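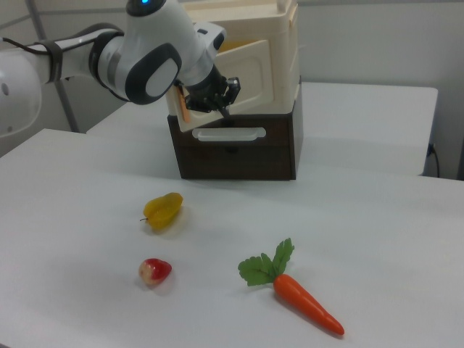 Preltwood winter jumper schooling show, quick notes before I forget everything

Feb 1, 2026. Left at dark o'clock, got to the showgrounds just as they were dragging the indoor. Parking is the lower field now, not by the barns like in July. Bring boots. The gravel stops way before the trailers do.

Entries at the desk, one line for everything – adds, scratches, stall payments, lost numbers. Took forever. Once I had my wristband it was fine and the woman at the window was very patient with people who hadn't brought a Coggins.

The ring. New footing since summer, sand and fiber, rode a little deep in the corner by the in-gate but held up well through the 2'6" and 3' classes. Warmup is the problem. It's the old small ring, two jumps, one vertical and one oxel, and at one point 18 horses in there. Lots of yelling "outside line". A gray pony had enough and left without its rider. Both ok.

Course for the meter class was by Jovita Camacho and I liked it a lot. Rollback to a skinny off the left lead, then a bending line that you could do in five or a very brave four. Most of the rails came down at the B element of the double, horses looking at the doors and not the jump. Jump-off was short, all about the turn after fence 2. Winner was a chestnut mare called Brovport who isn't fancy but turns like a barrel horse. Second was Coltel, big bay, much bigger stride, lost it by taking the outside track to the last.

Walked through the barns at lunch. Main barn is warm, good airflow, rubber in the aisles. Temporary stalls are in the back and colder, so pack an extra blanket if you're assigned there. Wash rack has hot water!! Only one working hose though.

Food – chili, grilled cheese, coffee that was mostly gone by eleven. The tack trailer had half pads on sale and I was strong and only bought gloves.

Afternoon was hunters, slower, prettier, and they ran nearly two hours late. Wang, the little black horse from the lesson program, was champion in the short stirrup and his kid cried all over his neck. Best part of the day for me.

Somebody asked about the numbers. They read out 1161 entries for the whole winter series so far, which sounds like a lot but riders who do three classes count three times.

Would I go back, yes. Next time I'd enter online, ship in the night before and skip the first warmup. Bleachers are metal and freezing, take a cushion. Results should be up on there page by tomorow, last time it took a week.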